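Share 16 | Comments 3

We use cookies to remember your settings. By staying on this site you agree to our cookie notice.

Setting up your Listel pencil case
Section 3: Filling, closing and living with it
by Rhea Salazar — updated February 6, 2020

Okay, so by now you've peeled off the sticker, wiped out the dust and worked the lid a few times (if you skipped that part, go back and do it, the hinge is stiff when it's new!). This section is the fun one. I've packed so many of these for my own kids and for the kids at Clostden that I could probably do it in my sleep, and I still find better ways to fit things in.

Clear a patch of table first. You want enough room to lay the case out flat with both halves down, plus room beside it for everything you plan to put in. A kitchen table is fine. The couch is not fine, ask me how I know where my good sharpener went.

3.1 Open it up and lay things out

1. Put the case on the table with the pink half away from you and the clear half nearest you. The clear half is the one you fill.

2. Tip out whatever was in there and spread it around. Don't sort yet, just get it all where you can see it.

3. Put the scissors in first. They're the longest stiff thing most people own, and everything else has to work around them. Lay them in the clear half with the handles at the left and the blades pointing to the right.
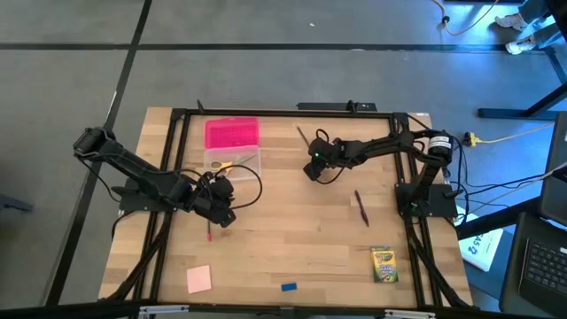 Fig. 3-1. Case open, scissors in the clear half.

CAUTION: Close the scissors before they go in. Little hands go into this case without looking, and an open pair will also scratch the plastic from the inside. I'd stick with blunt tips for anyone under second grade.

4. Next come the blocky things — eraser, sharpener, glue stick, a small pad of sticky notes if you're a sticky notes person. Set these beside the scissors, toward the right.

5. Leave the pens and pencils for later. I know it's called a pencil case! But pencils are skinny and forgiving and they'll slide into whatever gap is left.

NOTE: If you have a brand new full-length pencil, check it against the tray before you do anything else. Mine go in on a slant. Ama Akpalu, who has the same case, sharpens hers down a bit first, and I think that's a waste of pencil, but we've agreed to disagree.

3.2 Close it

6. Fold the pink lid over. Go slowly and watch for anything poking up along the edge.

7. Press on both sides of the clasp until it catches. You should feel it as much as hear it. If one corner sits higher than the rest, open up and look in that corner.

8. Look through the lid. I love this about the see-through kind: you can check what's in there by color. Reds and oranges come up nicely through the pink, and purple does too, though fine print is hopeless. So if you have two kids with the same case, put something in a different color near the top of each one and you'll save yourself an argument at breakfast.

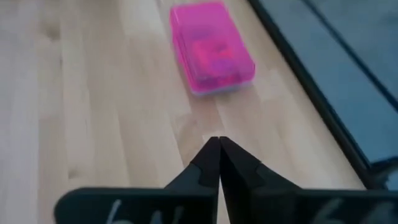
3.3 If it won't close

9. Take out the last thing you added and try again. Nine times out of ten it's a marker cap.

10. Turn the scissors over. The handles on some pairs are thicker on one side, and flipping them can buy you a surprising amount of room.

11. Still no? Something has to go home to the drawer. I vote for the third eraser.

CAUTION: Please don't sit on it. Kwesi Asante did this with a very full one in May and the hinge has never been the same.

3.4 Adding pens later

People wrote in asking whether they have to unpack the whole thing each time they add a pen. No! Open the case, leave the scissors and the chunky items where they are, and lay the pen right across the top on a diagonal.

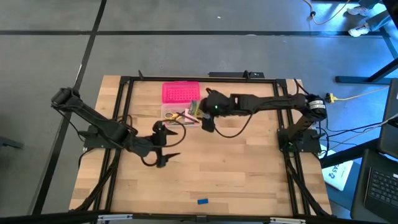
Two or three pens that way is my limit, and after that I start taking old ones out. Test them on scrap paper while you're at it, and any pen that needs more than a couple of scribbles to get going can leave the case for good. Keep caps pointing the same way if you can stand to. If one leaks, wipe the tray with a damp cloth and a drop of dish soap and leave it open on the counter overnight before you refill it.

Cleaning the hinge is in Section 4.

Related
Section 2: Unpacking and first wipe-down
Section 4: Cleaning the hinge and clasp
Erkano desk drawer dividers: set-up guide
Labeling school supplies so they come home again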